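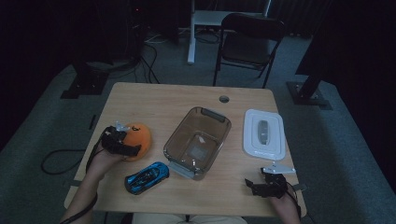 **Toy clear-up talk - Wasside parents' evening, Tuesday**

Slot is 9 mins. Don't run over, Batbridge people need the room after.

- Start w/ the problem. Small toys, no home. Ball on the table, car on the table, dinner in ten minutes.
- Ask for hands up: who has eaten next to a toy car this week?

**Dish trick**

- Old glass baking dish = toy tray. Brown see-through one, handle each end so you can carry the lot in one go
- kids can see whats in it through the side. Big plus over a solid box
- white lid stays off till the end. Lid on means done for the day
- glass is for grown-ups to carry!! say this twice. Under-3s - use plastic

**The order**

- Ball first, always. It rolls. Get it in the dish before anyone bumps the table
- then cars. Blue sports car is the favorite at ours, goes in last of the cars or there's a fuss
- anything that won't fit under the lid goes on the shelf, no arguing

Skip the Jastine storage slide if short on time. (Nice bins, but 30 dollars each.)

**Minami playgroup bit**

- they tried it over June, one dish per table. Floor clear by snack time most days
- they had trouble with lids wandering off. Fix: lid lives flat on the table beside the dish, same side evry time
- table with a cable hole in the top? Small stuff drops through. Tape over it

Questions - somebody will ask about dishwashers. Hand wash is fine, warm water, dry it properly before the toys go back in.

Handouts by the door. Take the leftover ones home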